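Getting a small office ready for the week

I've been keeping on top of our shared office at Badmont for two years now, and most of what I know I learnt by doing it badly first. Our landlord's cleaners come in once a week and do the bins and the loos, but everything else is down to whoever can't stand it any longer (me, usually!). So this page is a collection of the things that work for me, in no particular order, plus a few answers to the emails I had after the kitchen post.

Carpet tiles

I love carpet tiles. You can hate the look of them all you like, but when somebody drops a whole mug of coffee you can lift one square, take it to the sink and carry on with your day. Blot first with a dry cloth, then a damp one, and work from the outside of the mark inwards. I use 300 ml of cool water with one small squirt of washing-up liquid, and I never pour it straight on. Rinse with plain water afterwards or the soap will grab every bit of dirt that walks past.

For everyday bits, go slowly with the vacuum. I used to whizz up and down like I was mowing a lawn and wonder why the crumbs stayed put. Go over each strip twice, once in each direction, and use the narrow nozzle along the joins and round the feet of the furniture. If a tile has crept a little out of line, lift it and press it back from the middle before you start shoving at the edges.

Cupboards

Once a year, in January, I empty every cupboard on to the nearest table. It's horrible for an hour and then it's lovely. Anything that hasn't got a label gets one, even if the label only says "old invoices, Tisten job". I write in pencil so I can change my mind. Heavy things go low, flat things lie flat, and the shelf at elbow height is for whatever you reach for most.

Wipe oak and other light woods with a cloth you've wrung out until it's barely damp, always along the grain, and dry it straight after. I keep spray polish well away from the shelves, as it leaves a film and box files stick to it in warm weather.

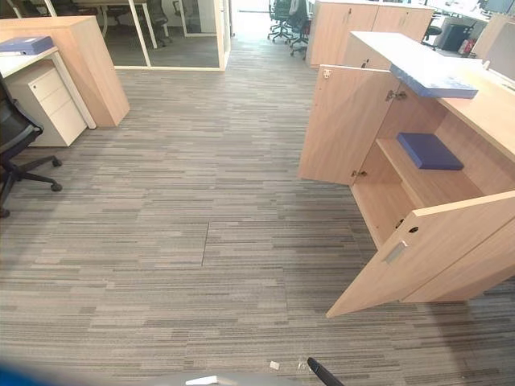
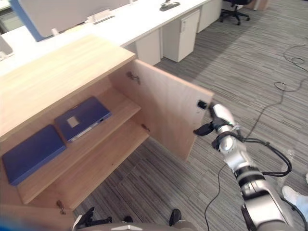
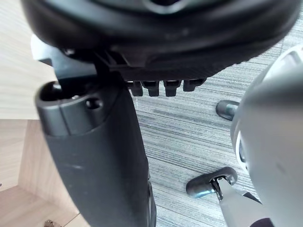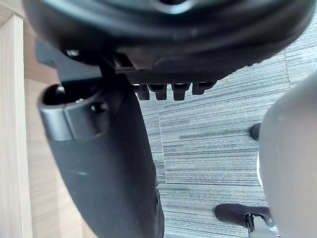

How often should I clean the wheels on an office chair?

Every three months is plenty for most chairs, or sooner if yours has started to drag. Turn the chair on its side on an old towel, pull the castors straight out (a firm tug does it on most of them) and pick the hair and fluff off with tweezers. A seam ripper from the sewing box is even better for the tight bits. Wipe each one dry before you push it back in.

While the chair's on its side

Dust the underneath with a dry paintbrush. I have an old one-inch brush that does chairs, keyboards and the tops of skirting boards, and it has never met a drop of paint in its life. Check for loose bolts with the right size of hex key and nip them up gently. If a lever is stiff, work it back and forth a few times before you reach for the oil. I got that wrong once and had a greasy mark on my good grey trousers all summer.

For plastic arms and seat shells, warm water and a drop of washing-up liquid again. I did buy a special cleaner from the trade counter at Zavstead and I couldn't tell the difference, except that it smelt of pear drops and I was 11 pounds worse off.

Desks and white worktops

Tea rings come off with bicarbonate of soda mixed to a paste with water. Leave it on for a few minutes, rub lightly, rinse. Try a hidden corner first if the surface is shiny. Pen marks are a job for a bit of surgical spirit on cotton wool, with the window open.

The drawer of doom

Every office has one. Ours had 26 dead biros in it, a bicycle lamp and a spare key to a door we no longer rent. My rule now is that the drawer gets tipped out whenever it won't close. Batteries go in a jam jar for recycling, cables get a twist of string and a tag, and the rest goes in the bin before I can get sentimental about it.

Next time I'll do kettles and the fridge seal, and I still owe the reader from Ochoa a proper answer about limescale on taps. White vinegar on kitchen roll, wrapped round overnight, will keep you going until then.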